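Chapter 4
Clear Things: Why Light Goes Through Some Stuff and Not Other Stuff

When I was nine I walked into my aunt Ladan's patio door at full speed. I had a Popsicle in one hand and I was looking straight at the garden, which I could see perfectly well, and then I was sitting on the floor with a bleeding nose. I've been interested in glass ever since!

So let's start there. A window pane is solid, heavy and hard enough to flatten a kid, and light sails through it as if it weren't there. The cupboard door beside it stops light dead. Both are made of atoms, and both are mostly empty space, so emptiness can't be the answer (my students in Rillcombe always try that one first). What matters is whether the electrons in the material can soak up the energy that visible light is carrying. In ordinary glass they can't, so most of the light keeps going.

Then there's the big middle ground, where some light gets through and some gets scattered or absorbed. We call those materials translucent, and tinted plastic can be clear in one spot and cloudy in another.
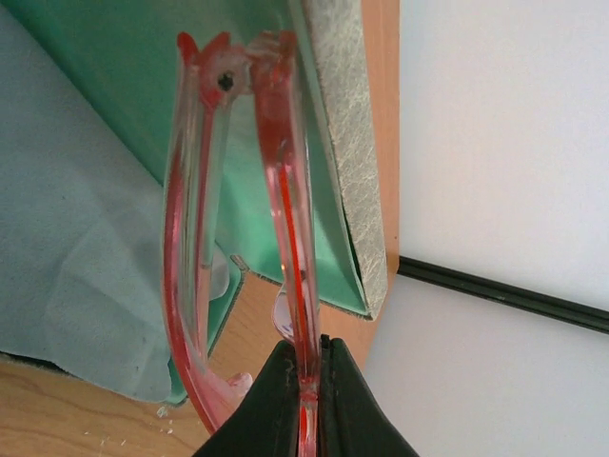

Pink plastic glasses with their arms folded; the plastic near the hinge is frosted.

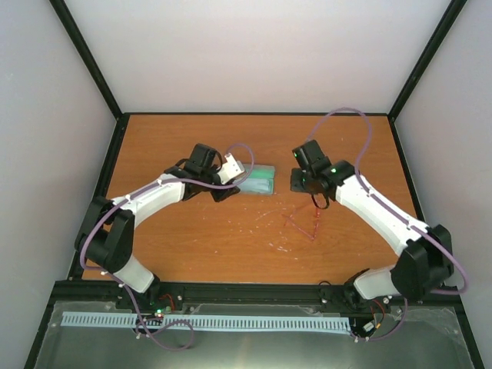 4.1 Where colour comes in

Pour yourself a glass of cranberry juice and hold it up to a lamp. The juice is absorbing most of the green and blue light and letting the red carry on to your eye. Now add a second glass behind the first. Darker, right? Each layer takes its share of whatever reaches it, and we'll put numbers on that in section 4.3.

Before you read on, try Activity 4A with a partner. You'll need a torch, a sheet of white paper and 2 pieces of coloured cellophane.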